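Flellalcombe Shared Workshop
Desktop dismantling cell: progress report to the Kokkinos small grants panel
Period covered: November to February
Prepared by Efua Odoi

1. Status

The cell is assembled and runs under supervision. The arm can be driven to taught positions over a desktop PC laid on its side and can grip and withdraw memory modules. Removal of expansion cards is at the trial stage. Work on power supplies has not started.

2. Mechanical

The arm was moved in November from its original pedestal to the slatted table. Kamil Vlček re-cut the base plate after the first one flexed under load. Bolts are now torqued to 25 Nm and are checked every Monday before power-up. The fixture plate was printed in sections and is on its third revision. Revision two was scrapped when the posts cracked at the root.

3. Control

Dalva Vasconcelos has rewritten the motion program so that each approach is made in two stages, a fast move to a clearance height and a slow vertical descent. Slow descent speed is set at 11 mm/s. A fault in the gripper driver, which dropped the connection after long idle periods, was traced to a power-saving setting on the control PC and has been cleared.

4. Trials

Memory removal was attempted 94 times in the period. There were 17 failures. Most were caused by retaining clips that had not been fully opened by hand beforehand. The remainder were position errors on towers with a bent side rail. Logs are kept by Kristýna Ondrejka and can be supplied on request.

Current trials use a Dell tower with the side panel off and the board facing up. The processor socket is empty. The wrist carries a sensor module beside the gripper, and the arm enters the case from above.
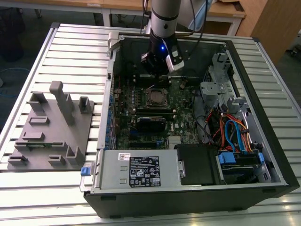 Will the remaining money cover the work on power supplies?
It will cover the gripper fingers and the wiring, but a second set of fixture parts would have to come from workshop funds.

5. Next period

Card removal trials to continue on two further case types. Clip opening to be done by the arm if the new finger design is stiff enough. Cable guide on the forearm to be replaced. The Skondadska order for fasteners is outstanding and has been chased twice.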